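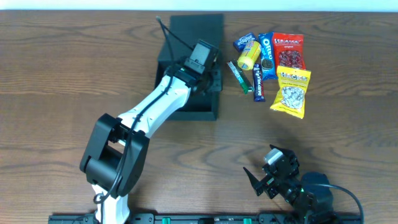 Looking After a Movie Collection at Home
Posted in Household Tips by Leandro Cabello

I own 844 movies on disc and I love every one of them, even the bad ones. Streaming is great until the movie you want has moved somewhere else on the very night you want it! Discs stay put. They do need a bit of care, though, and most of it is easy stuff you can do with what's in the kitchen.

Cleaning a dirty disc

Start with plain lukewarm water. Hold the disc by the edges, run it under the tap, put one drop of dish soap on your fingertip and wipe from the center hole straight out to the rim. Never go around in circles - a scratch that follows the track is much harder for the player to read past than one that crosses it. Rinse, shake, and pat dry with a soft cotton cloth or the kind you use for glasses. Paper towels feel soft but they leave fine marks, so keep them away from the shiny side.

For sticky spots (rental stickers, jam, whatever that was on my copy of a certain dance movie), a little rubbing alcohol on a cotton ball does the job. Test it on the clear plastic ring in the middle first. Don't use it on the label side, where the ink can come right off.

Skip toothpaste. I know, everybody's uncle swears by it. It did rescue one old DVD for me, and it ruined two Blu-rays, which have a much thinner coating over the data.

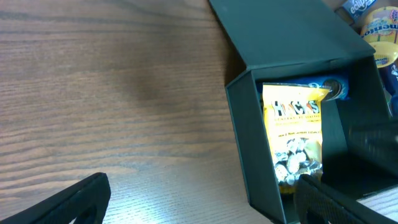 Getting labels off cases

Secondhand cases nearly always come with a price sticker, usually right on the lead actor's face. Warm it with a hair dryer on low for half a minute and peel slowly from one corner. If glue stays behind, rub it with a dab of cooking oil, leave it five minutes, then wipe with soapy water. Take the paper sleeve out before you start! Oil gets in under the plastic and you end up with a see-through poster.

Cracked case? Buy plain empties in a bulk pack and swap the sleeve over. The thin ones save a huge amount of space. I moved 300 of mine into slim cases last August and got a whole shelf back.

Shelving that makes sense

I've tried alphabetical, by director, by decade and once, in a weak moment, by spine color. Alphabetical wins in a house with more than one person in it. Leave a hand's width free at the end of each shelf so that a new arrival under B doesn't mean shifting everything down to Z.

Keep discs upright, out of direct sun, and off any wall that gets damp. A closet in the middle of the house is perfect. The garage isn't, and neither is the attic.
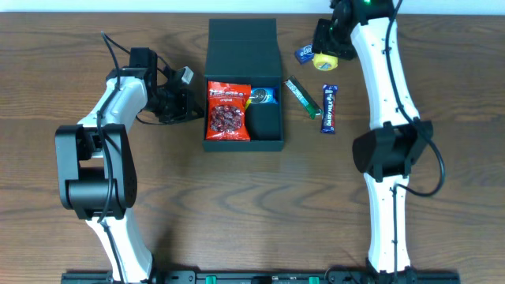

Keep a list, too. Mine is a spreadsheet with title, year, shelf and who has borrowed it, and that last column has saved friendships. Rodrigo Cuesta had my copy of the Condness trilogy for so long that he thought it was his.

The player needs love too

If a clean disc still skips, look at the player. Dust is the usual trouble. Unplug it, wipe the vents with a dry brush, and give it room to breathe - at least 2 inches above and behind. Stacking it on top of a warm receiver is asking for freezes in the last reel.

A lens cleaning disc (the kind with tiny brushes) is worth a try on a DVD player. Read the manual before using one in a Blu-ray machine, as some makers advise against them.
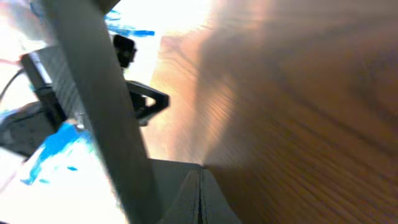
Boxed sets with cardboard sleeves are the worst for scratches. My Montoya set had 4 discs jammed in slots so tight they squeaked. Slide each one into a soft paper or poly sleeve first, then into the cardboard, and squeeze the slot open as you pull it out.

Quick answers from the mailbag

Can I freeze-fix a warped disc? No. Lay it between two sheets of clean paper under a heavy book for a week and hope.

Pen on the label side? Water-based marker only, on the clear inner ring.

How often should I check old discs? I pull a few every Friday and play the first and last few minutes. Look for brownish edges or pinholes when you hold one up to a lamp.

Next time: popcorn in a plain old pot, and how to get butter out of a couch.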